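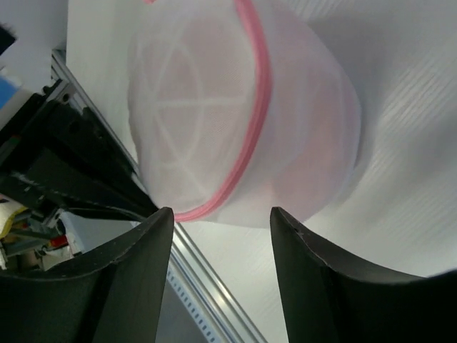

Section 4: Setting up the mesh bag trials

If you've got this far, your arm is homed, the wrist camera is streaming and you've done the dry run in Section 3 with the foam block. Good. Now we get to the fun part, the bags!

A bit of background first, and I'll keep it short. The Wisov method is our way of picking a grasp on something you can see through. Most grasp planners want a nice solid surface, and a mesh laundry bag gives them netting, whatever is behind the netting, and a fair bit of nonsense in between. Apostolos Sfakianakis and I spent most of September watching the planner aim at whatever was inside the bag and ignore the bag itself. What finally got us moving was using the zipper trim as the landmark. A bright pink line on white mesh is about the easiest thing a wrist camera could ask for, and once you have the curve of it you can work out which part of the bag is the round end and which is the side wall.

So that's what you're setting up: find the trim, fit the curve, choose a side, close the fingers.

4.1 What you need on hand

A white mesh bag with a coloured zipper trim. We use pink. Pale grey and cream trims don't work yet, sorry.
Something pale to go inside (I use a peach top). Dark clothes come later, in Section 6.
The two black fingers, fitted and torqued as in Section 2.
The Memon trial logger, running on the same machine as the camera.
A microfibre cloth for the lens.

4.2 Preparing the bag

1. Pull the bag into its full shape so it bulges out into a cylinder. If yours has a ribbed frame in the end, check that it's popped all the way open. A half-folded frame gives you a lumpy rim and the fit goes wandering off.

2. Put the garment in loosely and push it over to one side. You want one half of the bag with cloth behind the mesh and the other half showing mesh only. Both cases end up in the same trial that way, and it saves you a heap of time.

3. Close the zipper fully. The fitter expects the two sides of the tape to sit together as a doubled band. An open zipper reads as two separate curves and you'll get error 26 in the logger.

4. Turn the bag so the trim faces the wrist camera.

Note: the zipper pull can dangle across the trim and break the line. Tuck it in if you can. I've used a scrap of white tape when it wouldn't stay put, and nothing bad came of it.

4.3 Teaching the trim colour

1. Jog the wrist in slowly with the fingers open until the bag sits above and between the fingertips in the camera view. Leave a clear gap between the fingers. You should still be able to see the background down there.

2. In the Wisov panel, press Sample and click on the trim in three or four spots. Get at least one spot in the brighter part and one where it's in shade. I used to click once and call it done, and then wonder why I lost the lower end of the curve every afternoon.

3. Press Preview. The trim should light up as one long line. Small breaks are fine and the fitter bridges them.

4. Have a look at the warm patch where the garment shows through. If any of it lights up along with the trim, bring the Saturation slider up a notch and preview again. Peach under warm lighting is surprisingly close to washed-out pink, and this is the setting people get wrong most.

5. Save the profile. Name it after the bag, please, and leave your own name off it. We have six profiles called "Dean" and even Dean Cheetham can't tell you which is which.

Caution: don't reach in to straighten the bag while the arm is live, no matter how tempting it is. Hit Pause, wait for the light to go steady, then reach in.

4.4 Dealing with the background

Our white backing surface has faint ridges in it, and for a while I was convinced they were a problem. They're fine. The colour step throws them out before the curve fit ever sees them. Bare metal is the one to watch. Aluminium extrusion picks up bright highlights along its edges, and if it's visible between the fingers it can pull the exposure down enough to dull the trim.

1. Set exposure to Locked. Auto exposure will chase every shiny edge as the wrist moves.

2. Set the exposure with the bag in view, never with the bag out of the way.

3. Mask the lower part of the camera view, where the fingers come in. The default mask suits the standard fingers. If yours are scuffed along the rim like mine, widen the mask by 8 pixels so the pale marks don't flicker in and out.

4. Tidy anything pink or red well away from the working area. A small red part is usually harmless off to one side, but you'll sleep better.

4.5 Running a block

1. Load the block called mesh_side. There are 96 trials in it and each one stops for you to reset the bag.

2. Start the logger, then the arm. The other order works too, only you lose the first trial.

3. After each attempt, press H for held, S for slipped or N for no contact. Be strict about it! A bag hanging by a pinch of netting is an S. We count a hold only when a finger is on the side wall.

4. Every so often, wipe the lens and run Preview again.

5. When the block ends, export it before you close the panel. It does not autosave. Yes, I know. It's on the list.

Note: your cable loop wants checking here as well. It hangs near the fingertip when the wrist is tilted, and a slack one can drift across the trim mid-approach. Clip it back a bit if it does.

4.6 How it went for us

Over the full set of 600 trials, the trim method beat the depth-only planner on both halves of the bag, and the gap was wider on the side with only mesh. I'd expected that. What I hadn't expected was the improvement on the garment side, where depth-only already had something to grab at. Apostolos reckons the planner was taking the garment for the bag's surface and closing too deep, and the logs do look that way, though we haven't tested it properly.

We've tried one bag shape and one trim colour. The Clalten group at the Plandport lab is going to run the same blocks with a flat bag, and I'll add their settings to this section when I have them.

If your fit still jumps around after all that, go back to 4.3 and resample. Then have a look at the Section 9 table for the error codes, and if it isn't in there, send me the exported block and your colour profile.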